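**For release 18th June**

# We tried a pile of gripper pads on a pile of cutlery, and we've picked one

Hi, it's Ekua Amegashie at Pravex. I usually get somebody else to write these, but I spent so much of the spring with a gripper in my fist that I wanted to do this one myself.

The short version: starting in September, every Urkside hand-held gripper we ship will come with the textured Leletti pad as standard. The smooth pad we've been sending out stays in the shop as a spare, at the same price as before.

Now the longer version (my favorite part!). The Urkside is the tool people carry around by hand to record how a job gets done, so a robot arm with the same jaws can learn from it later. Customers kept telling us the smooth pads were fine on boxes and cups and pretty miserable on anything thin. Spoons were the big complaint. Chopsticks came a close second, and one customer in catering sent me a very long email about forks.

So we ran a proper comparison. We took four kinds of pad, kept the jaws, the camera and the trigger spring the same, and did 910 pickups in real home kitchens. Nadhirah Purba, our test lead, set the rules: pick it up, lift it clear, put it in a holder, and if it twists in the jaws that counts as a miss. I argued about that last one and lost.

The smooth pad missed 19 times out of every 100 tries. The Leletti missed 7. The other two landed in between, and the softest of them wore through at the tip before we were done, so that one's out. 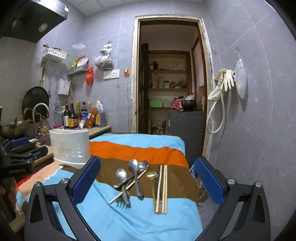

*Photo: Pravex test team. Free for editorial use with credit.*

Spoons and chopsticks on a striped cloth, with blue textured pads on the jaws, are pretty much what my days looked like. Cloth is harder than a bare counter, by the way. The jaws push it into little folds and you end up pinching fabric along with the handle. Every pad we tried did worse on it, and we've put those results in their own table so you can see how much.

"I'd still like a better answer for flat handles lying flush," Nadhirah says. "The textured pad helps, but you have to come in at a low angle, and new users don't do that until they've had some practice."

She's right, so we're adding a short practice sheet to the box. Wilczyńska, who mold the pads for us, are also working on a thinner tip, and I'll write again when I've had a chance to try it.

Already own an Urkside? The Leletti pads fit the jaws you have. Swapping a pair took me nearly 10 minutes the first time and a lot less after that. Orders open in September through the Pravex shop, and the full results are available now if you ask the press desk for them.

**Press contact:** Ekua Amegashie, Pravex press desk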